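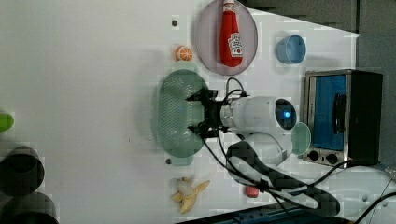
A customer from Piltness wrote to us that before she came to our shop she had thrown away three sets of plates in her life, and each time only two or three pieces were broken. She asked why it must be so difficult to buy one plate. We have kept her letter on the wall by the door, and it explains our work quite well.

## Who we are

Hurnar is a small shop and warehouse for second-hand tableware in the town of Ongart. We buy plates, bowls, cups and serving dishes from closed cafés, from hotels which change their style, and from families who empty a house. We clean them, sort them by maker and pattern, and sell them again piece by piece. There is no minimum order. If you need one saucer, you can buy one saucer.

We opened in a former seed store behind the railway station. At the beginning we had a single room with a very bad lamp, and the patterns were kept in banana boxes with a drawing of each pattern on the side. Today we have the whole ground floor, and 593 patterns stand on the shelves. The banana boxes are gone, but some of the drawings we still use.

## How we work

Every piece is washed by hand and looked at under a strong light. We tap the rim gently and listen. A healthy plate gives a clear sound, and a plate with a hidden crack gives a short, dull one. Pieces with cracks we do not sell for food. They go to the mosaic workshop at Grorkier, where they are broken properly and get a new life on garden walls.

Small marks from knives and forks are normal for used plates and we do not hide them. In our lists we use only two grades:

- **Good** – light marks, full colour, no chips.
- **Everyday** – visible marks or a worn edge line, but sound and safe to use.

Gold and silver edges should not go in the microwave, and we write this on the label each time, even when the customer surely knows it.

## Searching for a pattern

Many people come to us with one broken piece in a newspaper. Please bring it, or send us the words and signs from the back side. The number under the maker's mark is often more useful than the name of the pattern, as the same flowers were sometimes sold under several names.

If we do not have your pattern, we put it in our search book. We look through the book at every purchase, and your request stays there for 12 months. After this time we ask you if you are still searching. The search is free of charge and you are not obliged to buy what we find.

## Selling to us

We are glad to look at whole services and also at incomplete ones. For larger lots, for example from a restaurant, we come with the van as far as Piltness. The largest lot until now was 3000 pieces from a holiday hotel, all in the same pale green, and the soup bowls of it are still in stock.

We do not buy glass, cutlery or pans. We simply do not know enough about them.

## Visiting

The shop is open from Tuesday to Saturday. In December we open on Mondays too, when people discover that there are more guests than plates. Parking is in the yard, and the entrance has one high step – please ring the bell and we will put out the ramp.

*Page last changed: 2021-03-01*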